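Looking After the Tuvus Cell: Project Report
Mon 30 July
By Bradley Furnival

I took over the Tuvus cell in January and I have loved nearly every hour of it. The cell takes workstation towers apart and puts parts back in, and my project was its upkeep: fixture, grippers, cables and the taught positions. Motion planning belongs to the Cropper group and I've left it alone.

The tower lies on its side on the slotted aluminium table, with the grey printed fixture to its left. Every position in the program is stored relative to that fixture, so it is the first thing I check. If a bolt has crept, the memory slots are where we find out (a stick doesn't forgive much!).
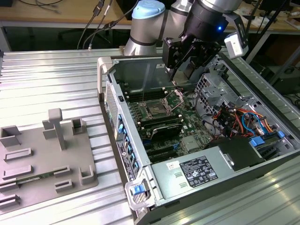

How often do the taught positions need checking?

Once a week in normal use, and again after anyone has moved the fixture or changed a gripper finger. A full check covers 122 stored points, but the short version only visits the sockets and the holders.

My first fixture had memory rails that were too tight. The stick went in nicely and then wouldn't let go, and the gripper would stop with a force error. I opened up the slots, printed it again in the Drukton workshop and added a small lead-in at the top. That one change did more for the cell than anything else I tried – I was grinning all afternoon.

Finger alignment came next. I close the fingers on a steel gauge, look for a gap on either side, then loosen the finger bolts and nudge. It's slow at first. With a bit of practice you get a feel for it, and I now do both arms before lunch. 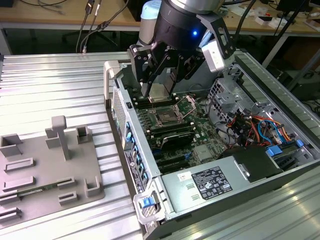
Gripper over the memory slots, with the CPU socket open and empty.

Cables were the job I underestimated. They have to follow the arm through its whole reach, and a loop that looks generous at home can pull tight at the far corner. I now jog each arm slowly through its longest moves and watch the loop the whole way. 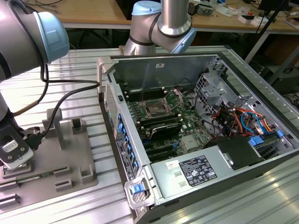 I also started a log, using the Amness template, with a line for every stop and what I did about it. It holds 3894 cycles so far. Most stops came from the old rails, and the next biggest group was camera brackets working loose. The brackets now get a paint mark across the bolt head, so a quick look is enough.

The CPU holder still needs work. It is a plain square pocket, and a processor can sit slightly turned in it. I'd like to try a chamfered corner, and to run about 100 picks on each version before choosing.

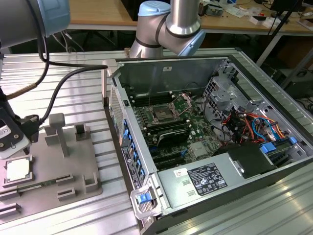
CPU and RAM module in their holders on the fixture tray.

For whoever has the cell next: the fixture files are in the shared folder, the gauge is in the top drawer, and the gripper screws want replacing at 2000 cycles even if they look fine. Please keep the log going.

14 shares | 3 comments

marta_k: What clearance did you end up with on the rails? Ours stick too.

Bradley Furnival: Depends on your printer, so print a short test piece first. I went up in tiny steps until the stick dropped in under its own weight.

oldlathe: Paint marks on the brackets, good lad. Do the fixture bolts as well.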